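Tredach Community Help
Home, Packing and Posting

Best way to fold up flat cardboard boxes without them going wonky?

Posted by MarrowfatJo on Wed 20 September

Hello all, long-time reader, first time I've been annoyed enough to post. I sell secondhand craft books and bits of haberdashery from my spare room, and I've finally stopped begging old boxes from the greengrocer and bought a proper bundle of flat ones. Plain brown, the sort you have to fold yourself. There were 300 in the pack, because that was the cheapest way to do it, and they are now living behind the wardrobe.

My trouble is that I cannot get one to come out square. I lay the thing out flat on the table, fold up the bit I think is the side, and by the time I've got to the last flap there's a gap at one corner I could post a letter through. Yesterday I sat down to make a dozen before tea and managed 4, and two of those rock when you put them down. The instructions from the seller are one line on the invoice that says "fold along creases". Thank you very much!

I've got a decent-sized table, so space isn't the problem. I've got the room to open the sheet right out. 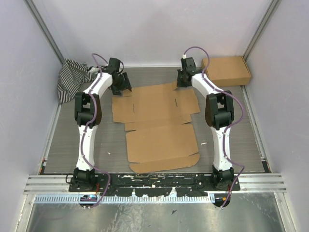 I've tried starting with the lid, starting with the base, and once (don't laugh) starting with both at the same time with my elbow on the middle. Is there a right order? And should I be creasing them all first or just folding as I go? My husband says use more tape, but he says that about everything, and the tape costs more than the boxes do.

Also, if anybody knows whether it matters which face of the card goes on the outside, I'd love to know. Mine look much the same both sides to me, but one side does seem a bit smoother.

Ta very much in advance.

Kayode Adebisi
Replied the same evening

I used to pack for a small firm called Jeltix that did replacement lamp parts, and I must have folded thousands of these things over the years, so I feel your pain. You're nearly there, I promise – I think you're just skipping the dull bit at the start.

The dull bit is the creases. Card that has been squashed flat in a bundle doesn't want to bend where the line is, it wants to bend slightly next to the line, and if every fold is a couple of millimetres out then you get your letterbox at the corner. So before you build anything, go round every single crease and fold it right over, as far as it'll go, then let it spring back. Press along it with the side of your thumb, or the handle of a butter knife if your thumb gets sore (mine did, I had a permanent flat patch). Takes half a minute once you've got used to it.

After that I always went in this order. Big walls up first, the front and back ones. Then the little end flaps turned in. Then the side pieces over the top of those, with the tabs pushed down into their slots, and I mean really pushed, you'll normally feel them drop in. Leave the lid alone until the very end. If you bring the lid over early it pulls the back wall with it and the whole lot leans.

That's assuming yours are the kind with an attached lid and tabs. If they're the ordinary kind with four flaps top and bottom, it's different: stand the box up as an open tube, push on two opposite corners until it's square, then short flaps in, long flaps over, and one strip of tape down the middle of the bottom. Keep a hardback book handy and stand it in the corner while you tape, it's the best square you'll ever own. You sell books so I expect you've got one lying about!

As for which face goes out, the smoother one, usually. Labels stick to it better. But check which way the creases were pressed before you commit, because if you fold a crease backwards it'll fight you the whole way and sometimes it splits the top layer of paper. If the two disagree, go with the creases.

One other thing, do them in batches. I'd crease 12, stack them, then build 12. Going back and forth between the two jobs is what makes it feel like it takes all night. And don't make up more than you need for the week unless you've got somewhere to put them. A made-up box is mostly air and you'll be climbing over them to get to bed.

pegbag_678
Replied next morning

just use more tape lol. your husband is right

seriously though are they damp? mine went all floppy when I kept them in the garage, brought them indoors for a few days and they were fine after

Lorna from the Allotments
Replied two days later

Kayode has covered the folding far better than I could, so I'll only add a bit about storage, as you said they're behind the wardrobe. Are they standing on end? Mine were, in the gap next to the boiler cupboard, and after a month every one of them had a gentle curve to it, like a crisp. You can't get a square box out of a curved sheet, however careful you are with the creases. I moved the lot under the spare bed, lying flat, with an old drawing board on top to weigh them down, and the next ones I made up sat properly on the table.

I'd also say look at whether it's the same corner every time. When I bought a batch from Tamuno there was one slot cut short on every sheet, and I spent a whole weekend thinking it was me. I opened it out with a craft knife, just a nick, and the tab went straight in. They did send me a credit when I wrote to them, to be fair, but I had to send photos and it took ages.

And if your books are heavy, please do put a bit of tape across the tabs even if the box says it doesn't need any. I lost a very nice set of knitting patterns in the post that way.

MarrowfatJo
Added later

Oh, you are all stars. It IS the same corner! Back left, every time. I've just been and got three of them out from behind the wardrobe to look, and I can't see a short slot, but they're definitely a bit banana-shaped, so under the bed they go. Did the crease-everything-first routine on one of the straighter ones from the middle of the bundle and it came out lovely, with no gap and no rocking. I've put it on the windowsill to admire.

Not telling him about the tape comment, pegbag.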